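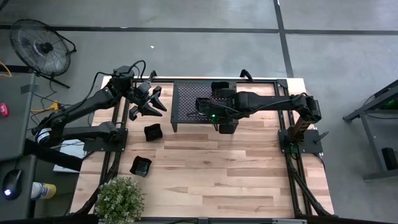

Two-arm table, cup task, left gripper open.

11/12/24

Left arm stopped mid-run again. Protective stop on the wrist joint, same fault code as the one in October. No contact with the table or the cups that I could find in the force log, so I don't believe it hit anything.

Run 22 of the cup-to-tray set. The controller held position as it should and the right arm stopped with it. Cleared the fault from the pendant, jogged the left arm clear at low speed, restarted. It ran 3 more cycles and tripped again in the same part of the move, wrist turning with the arm reaching up the table.

Ilse Vermeulen thinks it is the cabling. The loop back from the wrist pulls tight when the last joint goes past 150 degrees, and the torque estimate climbs just before each stop. I plotted the last two trips over each other and the climb is there in both. Not there on the right arm.

Tried:
Payload setting checked, correct for the gripper.
Wrist limit brought in to 150 in the Rivus config. 200 cycles with no cups, no trips.
Limit put back to where it was. Tripped inside the first batch.

Limit is now at 150 again and stays there. Please don't raise it to get the far placements back, use the right arm for those.

To do: re-route the left cable with more slack and new clips (Leemans have them, order not placed yet). Check the connector for damage while it is off. E-stop tested on both arms before leaving, fine. Fault log copied to the Prarnanmont folder under today's run.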